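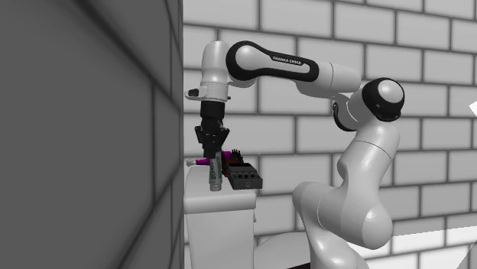
Fri 9 June
Bench notes, glue room

Hide glue again. Pot up to temp by nine, held OK all morning, lid on between uses. Yesterday's batch smelled off so I dumped it and washed the jar. New batch is the Gamwood pearls, soaked overnight in cold water, same ratio as the February lot. Swelled fine, no dry cores.

Test joints: maple to maple, plain rubbed joint, no clamps. Left them on the rack. Also two with the Brumo liquid stuff for comparison. Brumo gives way more open time but it crept on us in February when the heating was up, so I don't trust it for the neck blocks. Fine for labels and linings.

Pulled apart the older samples from the shelf. Most broke in the wood, which is what we want. Three let go clean at the glue line, all from the same board. That board was planed a good while before gluing and I bet the surface had gone dull. Note to self, plane and glue same day. Write it on the door.

Sanding sealer: ran out of 300 grit half way through. Used worn 220 on the last back and it shows, will have to go over it agian. Reorder, and get the Lykkegaard sheets this time, the cheap ones shed.

Humidity read 46 at noon. Good. Gauge by the window says something else but that one has been wrong ever since it got dropped. Somebody please throw it out or stick a label on it.

Rukance order: hinges came, wrong finish. Brass not nickel. Emailed, no reply yet. Case lids on hold til that's sorted, don't drill anything. The screws they sent do fit, box of 2,000, so we are set for screws until the end of time. Top drawer, left side.

Still to do
- break the maple tests Monday, not before
- scrape out glue brush, or just bin it
- bandsaw drifting left on thick stock, check guides and maybe new blade
- cut 2 more spruce cauls, old ones are bowed
- find the small heat lamp, was on my bench and now isnt

Pot off at 4.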